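Clukden Family Record Binder

Archival binder for family group sheets, parish extracts and loose certificates

The Clukden binder is made for people who research their family and have more paper than the shelf can hold. It has 92 sleeves, and each sleeve takes one sheet of letter size paper or two smaller certificates placed back to back. The sleeves open on the side toward the spine, so the papers do not slide out when you carry the binder to the archive or to your cousin's kitchen.
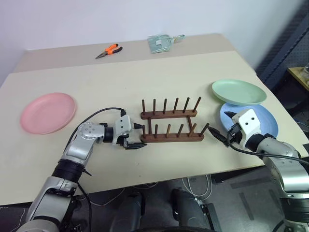
Text: Ingegerd Myklebust
Checked by Bereket Wubshet, Catport paper goods

I started to use this binder for my mother's side, the Sârbu family. They moved between two parishes and changed the spelling of the name every time. Before, I kept the baptism copies in one box and the marriage copies in another, and I lost many evenings looking for the one that belonged to the other. Now every couple has its own sleeve, with the children behind them in the order of birth.

What is in the set

Binder with four rings, cloth cover, dark green or gray
92 clear sleeves, free of acid and PVC
10 index dividers with blank tabs
2 fold-out pedigree charts, six generations each
Sheet of 216 number labels for your source references

The labels deserve a word. Many of us write the source on the back of the copy, and later we copy the copy and the source is gone. With the labels you give every document a number, put the same number on the family sheet, and write the full source once in the list at the front. If a christening date and a birth date do not agree, put both, each with its own number, and decide later.
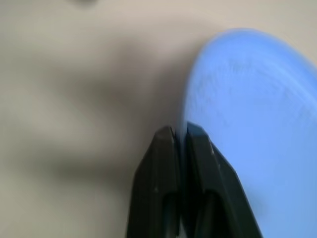 The fold-out charts are printed on heavier paper than in the earlier edition. They can be written on with pencil or pigment ink, but I would begin with pencil, especially for the fourth generation and further back. The lines for women are as long as the lines for men, a thing I missed in other charts, and there is space for a second marriage under each couple.

The binder fits the Wurklow slipcase in the wide size. It does not fit the narrow one, even when half full. Please measure your shelf first, the spine is wider than it looks in the shop.

Care

Keep the binder standing, out of the sun and away from an outside wall. Do not put original photographs in the same sleeve as newspaper cuttings. Remove staples and paper clips before you store anything.

Refills

Extra sleeves are sold in packs of 10. The labels and the charts can also be ordered alone. The gray cover is out of stock until August, the green one is ready to ship from Catport.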